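Home | News | Projects | Newsletter | People | Contact

Print this page | E-mail this page

Firkley Robotics Group Newsletter

What the wrist camera sees when the hand isn't working

Sun 27 April

Most of the group's effort since October has gone into teaching a robot arm to handle everyday objects by learning from people. A person holds a gripper tool with a wide-angle camera fixed to it and does the job by hand. The recordings are then used to train the arm, which carries the same kind of camera in the same position. The method is well known by now and we have written about it in earlier issues.

The item this time is about a smaller matter, the parts of a recording in which no job is being done. People pick the tool up, turn it over, stretch, reach for something or talk to a colleague. The camera carries on through all of it. In our first set of recordings, which we call Raptis, we left most of this material in, on the view that the training would sort it out. It did so only in part. The arm learned the jobs reasonably well, but it also picked up a habit of tilting upwards before it began to move, and in some trials it did so again halfway through.
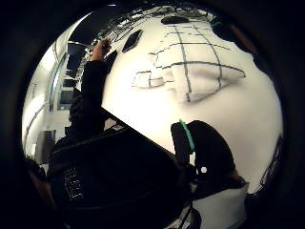
A wide-angle view from the gripper tool, turned towards the ceiling.

We looked for a simple way to find these stretches without having a person watch every recording. The first idea was to use the motion sensor and throw out anything where the tool pointed above a set angle. This was quick but crude. Some real jobs, such as placing an item on a high shelf, need the tool to point up, and the filter removed them along with everything else. It also kept long stretches in which the tool was held level and nothing was going on.

The second idea was to use the pictures themselves. A small model, named Vokia, is shown short runs of pictures from each recording and gives every run a score for how likely it is to belong to a job. It was trained on 1510 short clips that members of the group had marked by hand as either work or not work. Marking them was dull but took less time than expected, as most clips can be judged at a glance. The hard ones are at the start and end of a job, where the tool is on its way to something and it is a matter of opinion whether the job has begun.

The wide lens is a help. It takes in so much of a room that the model can often tell which way the tool is facing from the background alone.
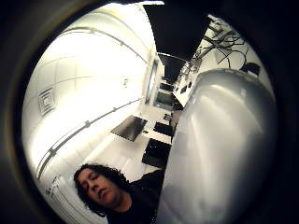

Ceilings, ceiling lights and faces turned out to be strong signs of a pause, and a table surface filling the lower part of the view was a strong sign of work. There is a risk in this. A model that leans too much on the background of one room may do badly in the next, and so we held back all the clips from one of our 4 recording rooms and used them only for testing. Scores there were lower than in the other rooms, but still good enough to be of use. We also let the model see the opening of the gripper's fingers as a number, and this made the largest single difference to the hard clips.

With Vokia's choices applied, the Raptis set shrank by 33 per cent. We trained the arm again from the start on what was left, with the same settings and for the same length of time. The upward tilt at the start went away almost entirely. On the seven jobs in our standard test, the arm did better on five and the same on one. The remaining job, hanging a cup on a hook, got slightly worse. We think the filter is still cutting some of the upward reaching it needs, and more clips of that kind are being marked now.

One thing we have not settled is whether pauses should be removed or merely labelled. A robot working near people may well need to know what a pause looks like — to wait, for instance, when a person leans in close. The next set of recordings, Stavov, will keep everything and store the score beside each run, so that both ways can be tried on the same material.

The marking guide used for the clips has been put on the group's shared drive. Comments on the start and end rules are welcome before the next round.

Recent items
- Stavov: plans for the next set of recordings
- Raptis recordings, part two: kitchen jobs
- Changes to the standard test
- Keeping time between two cameras
- Notes from the October open day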